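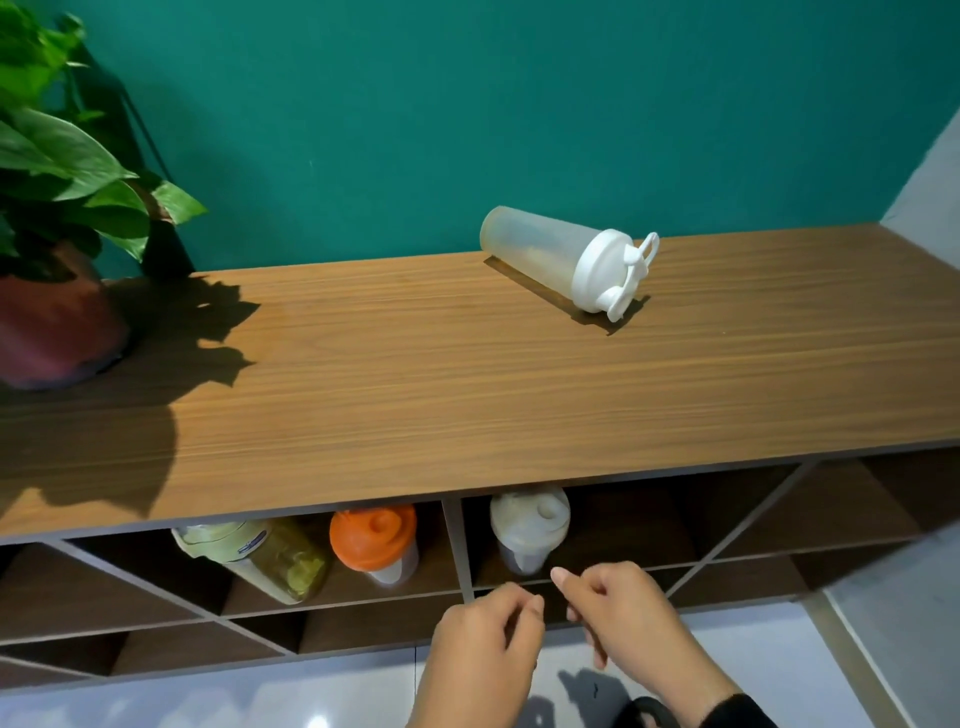 Shaker bottles and a shelf, one of the household tasks at the Wovance open day.

I took Monday afternoon off and drove out to Stendbridge for the Wovance open day. They work on robots for the home, and they let the public in about once a year. Tickets were free but limited to 1,000, and the woman at the door told me 755 had been claimed by lunch.

Most of the building was closed off. What you could see was one long hall split up into small rooms, each set up like part of a house. There was a kitchen, a laundry corner, a bedroom and a sort of living area with a teal wall, a wood shelf and a potted plant. Every room had its own chore. In the living area it was shaker bottles, the kind you take to the gym. Most were standing in the cubbies under the shelf and one was on its side on top.

I spent the most time there. The cubbies have slanted dividers, so some of the spaces are triangles, and getting a hand in at the right angle looked harder than I expected. The bottles have different lids too. One is bright orange with a spout, and the one lying down has a carrying loop. A staff member said clear plastic is a problem for their software and cloudy plastic is only a little better. She also said the sun moves the shadows across that shelf all day and they leave the blinds open on purpose.

The main demo was at 3 in the big room at the back. They call the robot Picard. It picked up a towel, folded it once, and put it in a drawer. The whole thing took over 30 seconds for one fold. It dropped the second towel and a technician had to reset it. People clapped anyway.

After that there was a short talk about Fandumau, their name for the system that plans the moves. I followed the first half. The slides were hard to read from where I was sitting, and the questions ran long, mostly about price. They wouldn't give one.

Parking is behind the building and fills up early. I ended up on the street two blocks over. Coffee was free, and the line for it was shorter after the talk.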